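Buying and budgeting for a two-arm bench station: frequently asked questions

Last updated November 2024

These are the questions we get most often from sites planning their first station. Prices are in Australian dollars and leave out GST. If your site is in the Nedgate area, some of the freight answers won't apply to you.

What do I get for the base price?

Two arms, a parallel-jaw gripper on each, the controller, the emergency stop and the first setup visit. The Cledasham base package does not include a table, guarding or spare fingers. Most sites already have a table they can use. Check that it is rated for the load before you put it in the budget, as a light office table will flex when both arms move together.

Do I need two arms?

It depends on the job. Wiping down a fixed area can be done with one. Folding cloth, opening bags or holding an item still while something else is done to it generally needs two. If you aren't sure, write down the jobs you want done and send us the list before you ask for a quote. Adding a second arm later costs more than ordering both at once, mainly in labour, as the mount has to be replaced.

What sort of work should I plan the first months around?

Small, repeatable bench jobs with everyday items. Spill clean-up is a common place to start because the materials are cheap and the table is easy to reset.

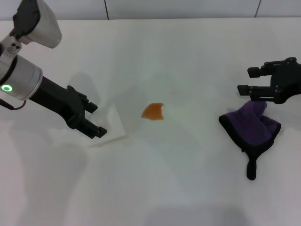

Spill clean-up on a white bench: folded paper towel at the left gripper, purple mitten below the right.

Pick one job and stay with it until your staff are comfortable. Sites that start with a long list tend to spend their first budget on fixtures they later put in a cupboard.

How much should I set aside for consumables?

Allow $409 a month for a single station running clean-up work. That covers paper towel, cloths, gloves, liquids and replacement finger pads. Paper towel is the largest part of it. If you buy through a cleaning supplier you already have an account with, you may pay less.

Are the arms safe around liquids?

Small spills on the table are fine when the arms work above them. The grippers are not sealed in the base package. If your job puts the fingers into liquid, ask for the Mornelora sleeve kit at the time of order. Liquid damage to an unsleeved gripper isn't covered by the warranty.

What colour should the table be?

Any colour will run. We suggest a plain matt surface that contrasts with most of the things you'll handle. White shows coloured spills well but makes white cloths and paper towel harder to pick out. Glossy tops can throw reflections under strong lights, so look at your lighting before paying for a new top.

How long is the wait?

Lead time is 19 weeks from deposit for the full package and 4 weeks for a replacement gripper. Orders placed after the end of February usually move to the next build. Kocabaş mounts are made separately and may arrive first. Please store them flat and leave them in the crate.

Can we lease?

Yes, over 2 years, with servicing included. Consumables and sleeves are not part of the lease. At the end you can return the station, extend, or buy it at the figure written in your agreement.

What do people forget to budget for?

Floor space for the operator, a second power circuit, and staff time to reset the table between runs. The last of these is usually the biggest. Put it in as a labour line of its own.

Who signs off the risk assessment?

Your site does. We supply a template and the load and reach figures for the arms with the quote.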